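Galleries > Workrooms > Drarnstead > Sorting Table

Sorting Table, Drarnstead Workroom

Sheet 5 of the Drarnstead set covers the sorting table and the floor next to it. The table carries a pale blue-gray board marked out in rectangular sections, and a clear tray is the only container on it.
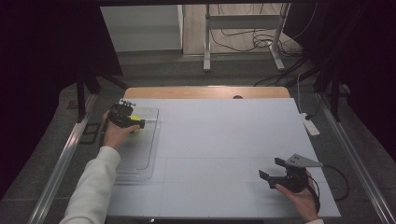 Board, clear tray with a small yellow object at the far end, and a hand-held gripper in each hand.

Notes to the sheet

Table. Wood, light tan at the edge. The board takes up most of the top and leaves a strip of the wood showing along the far side. Drarnstead keeps one board to a table. Boards are not moved between rooms, and a replacement is ordered to the size of the table it will sit on.

Board surface. Pale blue-gray. The color was picked over white after a trial in April, when clear trays on a white surface proved hard to find by eye under the ceiling lights. Dark surfaces were ruled out at the same trial: they show every scratch and every crumb of packing foam.

Section lines. Thin and faint. They serve as a layout aid for setting out trays at the start of a run. A tray may lie across a line. Heavier lines were used on the first Bimow boards and were dropped when staff began reading them as limits.

Tray. Clear, shallow, rectangular, placed on the left portion of the board with its length running toward the far edge. Clear trays are listed in the stock book under Caltow, item 275. Opaque trays of the same pattern are listed separately and are kept for parts that have already been checked. Rims should be wiped with a soft cloth; paper towel leaves fine marks that catch the light.

Yellow piece. Small, at the far end of the tray. Small pieces are entered in the parts list by color first and by size second. The list for this room stood at 2,632 entries at the start of the year and now stands at 2,757. Most of the additions are small colored pieces of one kind or another, and the color column has been widened to suit.

Rails. Silver aluminum, one on the left and one on the right. Rails in all the Drarnstead rooms are checked for square when a board is replaced. The Bettencourt rooms use a different section, and end caps from one site will not fit the other.

Floor. Gray speckle. It hides dust well and small dropped parts even better, so the sweep at the end of a shift is done with a flat tray and a hand brush, working from the curtains inward. Anything found goes back on the board before it goes back in stock.

Power. White strip on the floor to the right of the board, white cord. Strips stay on the floor in this room. Bettencourt has moved to strips fixed under the table edge, which clears the floor but makes the switch awkward to reach from a chair.

Cabinet. White, toward the back, left of the metal stand. Stock books, spare end caps and cleaning cloths are assigned to the cabinet in each room. Trays are not stored in it; they go on the open rack in the corridor, stacked rim down.

Curtains. Dark, at both sides. Drarnstead has low sun through the west windows late in the day, and the glare off a clear tray is bad enough to stop work. The curtains are left up all year and washed once.

Sheet 4 shows the corridor rack. Sheet 6 shows the packing bench and the scale.

Page last changed Wednesday, October 29, 2025.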